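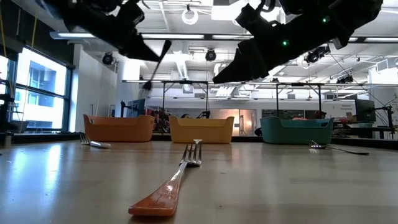

Furley to put robot arms on cutlery sorting at Rurkilcombe

RURKILCOMBE, 18/04/2024. Furley, the catering equipment hire company, will move its cutlery sorting to two-armed robot stations over the coming months, following a trial with automation developer Potby. The first station will go into the Rurkilcombe wash centre, where 46 people work across the wash, sorting and packing lines.

Sorting is the step between the dishwashers and the packing benches. Mixed forks, knives and spoons come back from weddings, conferences and work canteens in the same tubs, and staff separate them by hand into coloured plastic bins before they are counted into sets. It is repetitive work done standing up, and it has been the hardest part of the roster to fill.

"People come off a sorting shift with sore wrists and sore shoulders," said Magdalini Xenos, wash centre manager at Furley. "We've tried shorter rotations and higher benches. They helped a bit, but somebody still had to pick up every fork."

Potby has been developing the station at its own workshop, using forks with different handles and finishes. Shiny metal on a glossy tabletop is difficult for a vision system to read, particularly near a window, and the company chose to keep daylight and ceiling reflections as part of testing.

"A wash centre isn't a dark room with perfect lighting, so we didn't build for one," said Siamak Kordestani, lead engineer at Potby. "A fork can land at any angle, and the handle might be thick, thin, coloured or plain. The arm has to find a place to grip it regardless."

Under the plan, four sorting positions on each shift will change. Two of the people in those positions will look after the station, clearing jams, topping up the table and checking the bins before they go to packing. The others will move to inspection and repairs, an area where Furley has been sending work out to contractors. No jobs will be cut as a result of the change, and hourly rates will stay the same or go up.

Tomoyo Hattori has sorted cutlery at Rurkilcombe for nearly four years and will be one of the first station operators. She visited the Potby workshop in February with colleagues from the floor.

"I went in thinking it would be quicker than us, and it's slower than a good sorter," Ms Hattori said. "But it doesn't need to sit down. I asked them to put the stop button where a shorter person can reach it, and they've changed the drawing."

Staff raised other points during the visit, including noise, the height of the bins and who would be called when the station stops on a night shift. Furley has agreed to have a trained operator on every shift before the station is switched on.

Training will be run on paid time by Ebrahimi, a workplace skills provider. Rostam Rahimi, who is organising the program, said no previous technical experience was required.

Glassware and crockery will continue to be handled by hand.

Media contact: Kourosh Babaei, communications, Furley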